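Search this site
Search

Flesow Finishes Moving Barasa Off Copper, Asks Last Customers to Kindly Unplug the Old Box

2 min read

BARASA, 30 Apr 2026 – Flesow, the regional internet provider, today switched off the last copper phone cabinet in Barasa and moved all 2,131 remaining lines in the town to fiber. The cabinet had been due to retire 4 years ago. It was given several farewell parties in the meantime and outlasted the cake at every one.

The work took 16 months and covered 20 neighborhoods, including Nendness, where the original plans showed a duct under the main street and the main street disagreed. Crews dug a new one. Residents who were promised a weekend of disruption received rather more than that, and Flesow has credited their April bills.

"Copper did an honorable job for a technology that hated rain," said Marisol Chávez, head of access networks at Flesow. "We're grateful to our customers for their patience, and to the ones who had none left, we're grateful for the detailed emails."

Customers keep their phone numbers and their current monthly price. Upload speeds now match download speeds on every plan, so video calls should no longer freeze on the least flattering expression available. Anyone who misses that feature can still get it by standing in the basement.

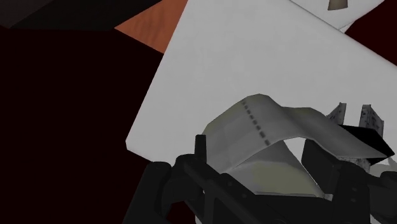
What customers need to do

Very little. The new wall unit is already live. The old modem can be unplugged and dropped at the Flesow store, where it will be recycled. Please include the power cord, if it can be told apart from the others in the drawer.

Home alarms and medical alert devices that used the old phone line should be tested once this week. Flesow will send a technician free of charge to any home where the test fails.

Next on the list is Riltik, where surveying is under way. "We've checked the duct maps twice," said Ronaldo Sebastian, who manages construction. "Then we went and looked at the street, which was new for us."

A start date for Riltik will be announced when Flesow has one it believes.

Contact: Flesow Press Office | © 2026 Flesow | Back to top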